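Last updated: June

Speaker notes: washing towels in a small guest house

Slide 1. Opening
Say good morning and check they can hear at the back. Start with the Valtmont numbers straight away. 16 bedrooms, 224 towels in the cupboard when we took the place on, and 77 of them not fit to put in a room. Pause there. Most people in the audience will have a cupboard like it.

Slide 2. Where the towels went
They weren't worn out. They were stiff, grey or smelt stale. Guests complained about the smell first, then the feel. Mention that the Nundport house had the same trouble with a different machine and a different powder, so we stopped blaming the machine.

Slide 3. Too much powder
Main point of the talk, so go slowly. Staff were filling the drawer to the top. Detergent that doesn't rinse out stays in the loops and holds on to body oils. Ask for a show of hands: who measures it? We cut the dose to what the packet says for our water and ran an extra rinse for a month.

Slide 4. Fabric softener
Softener coats the cotton. The towel feels nice in the hand and then won't dry anybody. We stopped buying it. Someone will ask about scent. Answer: guests didn't mention it either way.

Slide 5. Loading the drum
Don't fill it past three quarters. Keep towels apart from sheets, as the sheets wrap round them and the middle stays dirty. Zips and bra hooks pull loops, so staff washing goes in its own load. If a loop is pulled, snip it, don't tug it.

Slide 6. Drying
Shake each one before it goes in the dryer or on the line. Take them out as soon as they're dry. Over-drying was our second biggest fault. At Escobar they dry outdoors all summer and give them ten minutes in the dryer at the end to soften them.

Slide 7. Checking before folding
Spread the towel out and look at it under a good light. Smooth it with the flat of the hand. Terry cloth will show a few wrinkles and that's fine. Look for stains, thin patches and frayed hems.
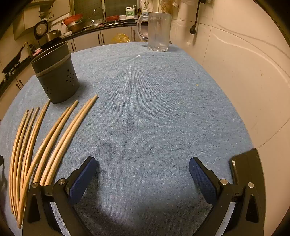
Slide 8. Storing
Cupboard door open for an hour after a fresh load goes in. New towels at the bottom of the pile, take from the top. Leave 3 minutes for questions and put the dosing sheet by the door.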